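Print this page
E-mail this page

Bench notebook, February, started after lunch

Back on the table-clearing task this afternoon, and I'm in a much better mood about it than I was when I wrote the last entry. We passed 300 kept demonstrations before the break, which felt like a good moment to stop and write down what I've been doing with my hands, while I still remember it. If you're picking up the controller after me, please read this first, and then feel free to ignore half of it!

The main thing I've learned is to slow down before the grasp and nowhere else. My early episodes were slow all the way through (I was being careful, bless me), and when we replayed them the policy had picked up all my dithering along with everything else. It would hang over the plate as if it had forgotten what it came in for. Now I make the long reach in one easy sweep, ease off for the last bit, close, and lift straight away. The Custstead people told us much the same thing when we visited and I nodded politely and didn't believe them.

The bottle is still the hard one. Lying on its side it can roll when a finger touches it early, so I've been coming at it with the fingers already open wide and lined up across the body, well clear of the cap. Squeeze bottles also give a little as you close on them, and on the remote I don't feel that at all, so I go by the gripper reading on the screen. I've settled on 63 as the closing value for it. Anything higher and it pops out sideways like a bar of soap. 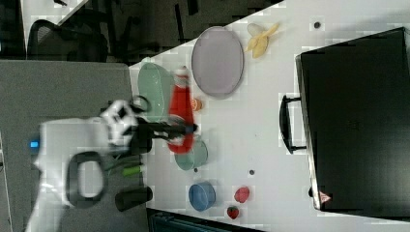 Fruit is going better than I expected. Strawberries want a light touch and a straight-down approach, and I've stopped trying to take them at an angle. The peeled banana I'm leaving until last in each layout – it gets tired with handling, poor thing, and so do I.

Layouts: I was changing things after every episode, which ate up the whole session. Now I run 20 on one arrangement and then shuffle everything, dishes included, and let a few of them end up near the edge on purpose. Pellell's notes suggest keeping the dishes in the middle, but our tables at home aren't like that and I don't see why the robot's should be.

Storage stands at some 1,165 episodes across all tasks, counting the old drawer ones, and the sync to Risemari was still running when I sat down to write this. Please don't rename any folders until it's done.

Still to do: re-zero the wrist, trim the dead time off the starts, and try the bottle standing up.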